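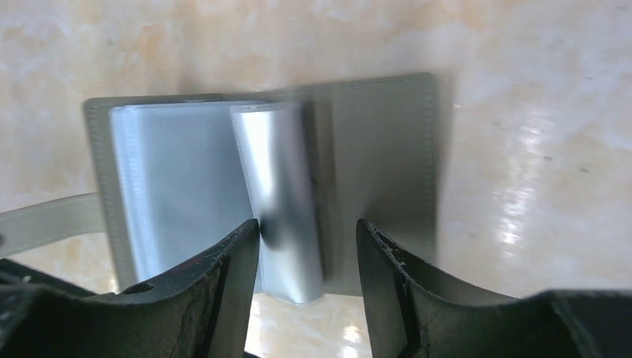 Gripper fingers at an open card holder, with one plastic sleeve raised from the stack.

Second arm station: what we are asking for and what it will cost to run

The equipment bid for the Inthorpe workshop goes in at the end of August. Several members have asked what is in it, so this is the position as of July 2019.

We have one two-armed station at present. It is booked most days, and Graziella Rizzi keeps a waiting list for it. The bid is for a second station of the same pattern, plus a proper stock of spares for both. Ibrahim Usman looked at a single larger arm from Kusholm as an alternative. It would lift more, but we don't need to lift more. Nearly everything we handle is small and light, and much of it needs one side held while the other is moved. Two arms suit that better.

The spares are where we got the last budget wrong. We allowed for motors and forgot the fingers. Look at the tips in the picture at the top and you will see the scuffs and the chipped edge. A pair from Surnholm is £40, and we have put in for 2 pairs per station, to be kept on the shelf and reordered when the last one is opened. Cable ties, rubber pads and replacement leads go under a general line of £100. Dario Ferri thinks that is low. He may be right, but it can be topped up from the maintenance fund without going back to the board.
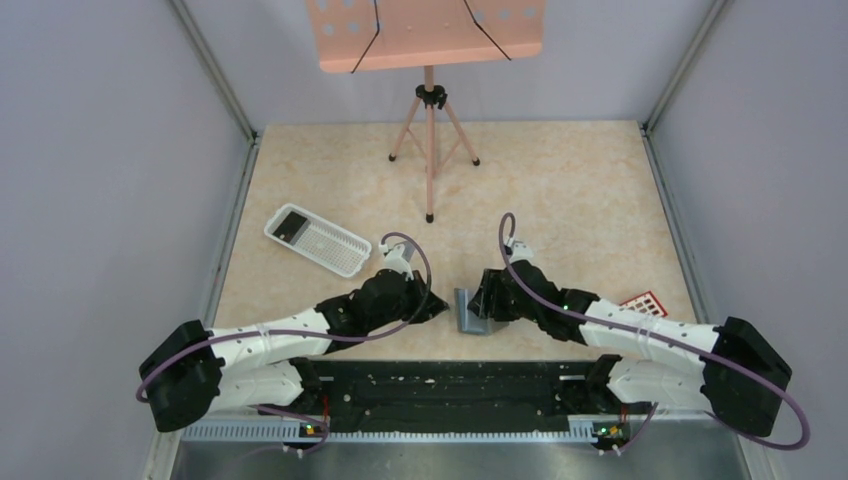 Both arms in the enclosure, with the music stand at the back and the white basket to the left.

The enclosure is a separate item at £248 for wall panels, corner rails and fixings. Gerardo Amato has offered to put it together, so there is no labour charge. We asked whether a bare bench would do instead. It would, but plain walls keep the background the same from one day to the next, and we would sooner pay for them now than add them later.

The marble-pattern surface is staying on the list, with one change. It is cheap and wipes clean, but it shines under the lights and we get glare on it. Fulvio Dal Bello has asked for a matt version and is waiting for a sample. If it comes in at the same price we will use it on both stations.

Objects to work on are not in the bid. Small household and desk items can come out of the ordinary consumables money, and members are welcome to bring things in. Please give them to Fu at the front desk with your name on a label. 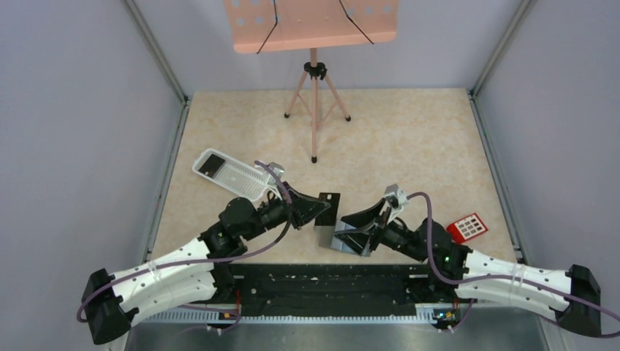

Floor space still has to be settled. The new station needs room on both sides, as the cables swing out past the ends when the arms move, and the door to the store must still open fully. Dario has marked out a position by the far wall. If you use the drill press, please go and stand there and tell him whether it gets in your way.

Comments on the figures should go to Graziella before the bid is sent. If it is approved, the arms will be ordered first and the enclosure second.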